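I have come to believe that anyone who wants to build a robot at home should be made to wash up for a fortnight first. I say this fondly, as a person who has spent most of the winter at a bench in a shared workshop, two evenings at a stretch, trying to get a machine to pick things up.

The Jetow kit I started with cost 275 pounds and came with a cheerful booklet that was nearly all about motors. Motors are lovely -- I could talk about them until the kettle boils dry -- but I think we home builders give them far too much of our attention and our money.
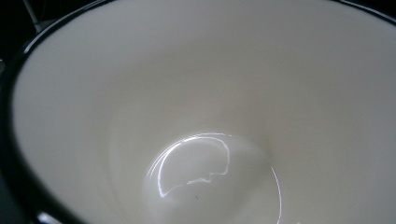
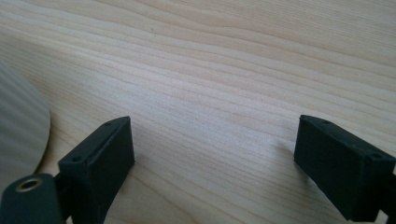 Hands are where I would spend the money now, and the hours too. A good deal of what I read on the Plandotent forum treats the gripper as the bit you bolt on at the end, once the clever work is done. I did the same myself for 4 months, and I regret it. Two flat black fingers with a gap between them look so plain on a pale wooden table, and yet every choice in them matters: how broad the inner faces are, where the screws go, how far they open. Then you offer them something round and glossy, an enamel bowl say, with light bouncing off the bottom of it, and you learn how much your own fingertips have been doing for you all these years.

So my plea, for what it is worth, is to start at the fingertips and work backwards. Print a dozen pairs if you must, and be generous with the bad ones, which teach you plenty. The arm can wait until August. Mine is going to, and I find I am rather looking forward to it.

Posted 1/5/26
12 comments -- 2 shares
We use cookies to remember your settings. Accept / Manage
© Jimomgate. All rights reserved. Contact us. Back to top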